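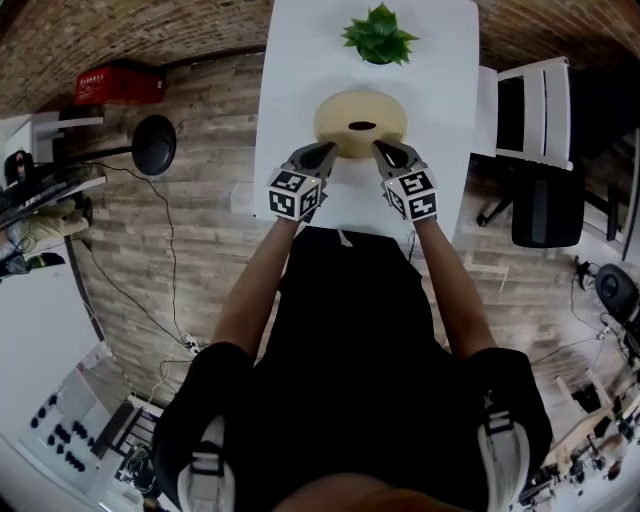 Figure 3. Hand-held grippers closing on the near rim of the beige object, with a marker cube on top of each.

4.2 Upkeep of the hand-held grippers

Seidel's setup notes ask for the marker cubes to be checked every 100 recordings. We doubt that this is enough. Of the 358 recordings made at Urnthorpe in October, 46 had to be dropped after the left cube had shifted on its mount, and the routine check caught none of them. Frandsen refitted the cube and tightened the screws, and the fault came back within 300 recordings. Norðdahl puts this down to wear in the mount; we have not tested that claim. Rim grips such as the one in Figure 3 may load the fingertips unevenly, but our logs do not record force. Black tips were replaced in pairs, and both cubes were realigned each Monday.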